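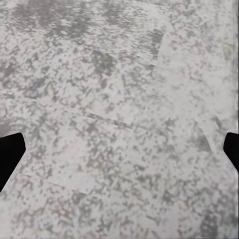 Left wrist cam in the sim, fingers open over the speckled surface

npartanen_p
Hi all, Pentti Partanen again, the one who keeps asking about fingertips. I finally got the garden world loading in Umix and I've spent a happy couple of evenings (and one very late night!) going back and forth between the Vilau fingers and the Baptiste ones. My worry is the wrist camera. Up close the ground goes so soft and blotchy that I can hardly judge how far away it is, and the flat black fingers don't give me much to go on either. Has anyone found a setting that helps, or do you all just drive from the head camera?

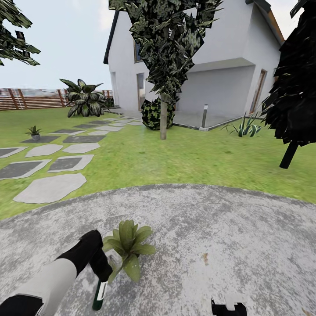

From the head camera I feel much more at home. I can see the bottle upright in the left gripper with the concrete and that little leafy plant right next to it, and I know what I'm about to bump into. I ran 32 tries with each set of fingers and the Vilau ones dropped the bottle 4 times, the Baptiste ones only 2, so I'm leaning Baptiste.

serville_sam
Lovely write-up, Pentti, but I'd be careful with that. Four against two out of 32 could easily flip if you ran it again tomorrow. I did nearly 245 on the Serville arm before I trusted my own numbers, and my favorite changed along the way.

Noboru Miyazaki
I'll disagree with Sam a little, in a friendly way. For picking which one to keep playing with, 32 is plenty. Where I'd push back is on giving up the wrist view. Try a sharper ground texture first, and put a light stripe on the inside of each finger so you can read the gap. It made a big difference for me with small things.

serville_sam
A stripe won't tell him his height though! That's the part he's asking about.

npartanen_p
Both fair. I'll paint the stripes tonight, keep the head view open next to it, and do another batch with the Vilau fingers first this time. Noboru, how wide did you make yours?

Noboru Miyazaki
Half the width of the finger, plain white. Wider looked washed out on the pale ground.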